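Making soft fingers for a hand-held gripper at home

Last changed 20 Jul 2024

Parts and tools
Fitting the pads
Setting the closing force
First trials on cloth
Two grippers together
Questions from readers

This page explains how I fit and adjust the fingers of a hand-held gripper, the kind you carry in your hand and close with a trigger. I build mine in the Plirden workshop, where there is a good bench and a printer that works most evenings, and then I take them home for trying on ordinary household things. The drawings are for the version I call Illero. If you have built the older Hitura version, most steps are the same, but the holes for the pivots are in a different position and you must not mix the parts.

I assume that you have already printed the struts and cleaned the edges. If not, do this first and come back.

Parts and tools

You need the two finger sets (outer strut, inner strut, base plate), the pivot screws with lock nuts, two contact pads, contact glue for rubber, a small file, a hex key and a sheet of sanding paper, grade 200. A luggage scale with a hook is useful for the force setting later. I had one in the house and it is good enough.

For the pads I cast a soft rubber in an open mould. The colour makes no difference to the grip. I put a pigment in some of the castings, so that I can see quickly which finger is the left one when I look at the recordings.

Fitting the pads

1. Put the inner strut flat on the bench with the inside up. Rub the surface with the sanding paper until the shine is gone. Wipe off the dust with a dry cloth.

2. Lay the pad on the strut without glue. The pointed end goes to the tip of the finger. If the pad is longer than the strut, cut it at the lower end and never at the tip.

3. Put a thin layer of glue on both surfaces. Wait 8 minutes. The glue must feel almost dry when you touch it.

4. Press the pad down, starting from the tip and going to the base. You have one attempt, the glue holds at once.

5. Leave it under a book overnight.

The ridges must run across the finger. On my first set I glued one pad with the ridges going along it, and every thin fabric slid out downwards. It took me a whole evening to understand why.

Then screw the struts together. Tighten each pivot until the strut does not move, and go back by a small turn. The finger should fall slowly by its own weight. If it falls fast, the pivot is too loose and the tips will not meet. If it stays up, you will feel the friction in the trigger and your hand becomes tired.

Setting the closing force

The force comes from the spring in the handle. Hook the luggage scale behind one tip, pull the trigger to the end and read the value. For cloth and cushions I use 13 newtons at the tip (the scale shows kilograms, so you must calculate). With more force the struts begin to bend outwards at the middle and the tips open again, which is the opposite of what you want.

You change the force with the small set screw at the back of the handle. Turn it a little, pull the trigger a few times, measure again. Write the value on a piece of tape and put it on the handle. I forget mine each time.

First trials on cloth

Begin with something that can be gathered. A smooth sheet is difficult for a beginner with the gripper, but a loose piece of ribbed or knitted cloth gives the fingers something to hold. Work on a bed or a sofa, not on a hard table, so the tips can go a bit into the surface below without damage.

Come from above, with the tips open. Push down gently, close, and let the cloth fold itself up between the pads. Do not try to pinch only the edge.
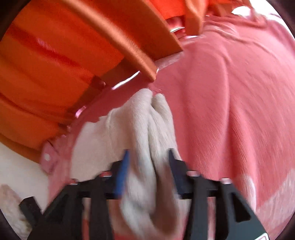 Off-white cloth gathered into folds between the two pads.

Thick folds are easier to hold than one layer, as the pads can deform on both sides. Lift the cloth slowly and look from the side. If it turns in the grip, the pads are not touching it at the same height, and probably one strut is mounted a little lower than the other. Loosen the base screw, move the strut and try again.

Kenneth MacAulay from our workshop had the same problem and solved it with a paper washer under the base plate. It is not beautiful – but it was still there in October when I borrowed his set.

Two grippers together

Bigger soft things, like a cushion or a folded blanket, need two grippers. Let one person hold both if possible. Two persons pull in different directions without noticing it.

Place the first gripper at the near side and let one finger press lightly into the cushion. Bring the second one in from the side and take a corner. Close the second gripper first. When the corner is held, close the first one and lift with both hands at the same speed. If a pad comes off during this, the glue was too wet in step 3.

Start with a light cushion. After this I tried a pillow of 2000 grams and the left finger bent so much that I printed it again with thicker walls. The file with the thicker walls is in the folder named Evangelista.
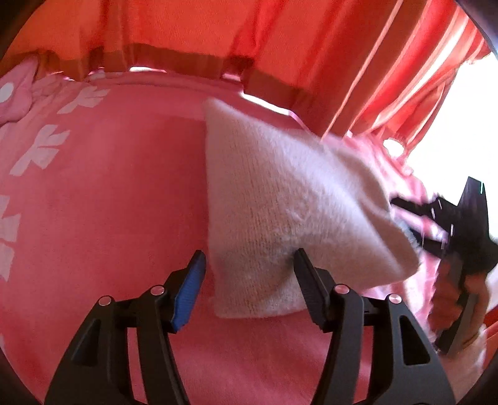

Can I use the pads without glue, only with double-sided tape?
For short trials the tape is fine, but it starts to creep after some lifting and the pad moves towards the base. I use tape when I want to compare two kinds of rubber on the same strut, and glue for everything else.

Does the finger need to be printed in a flexible material?
The struts are stiff and the movement comes from the pivots. Only the pad is soft. I tried one finger in flexible material and it was pleasant on cushions, but it could not hold a spoon.

The drawings and the mould for the pads are in the same folder as the print files. If you change the length of the fingers, please change also the length of the pad in the mould file. It does not follow automatically.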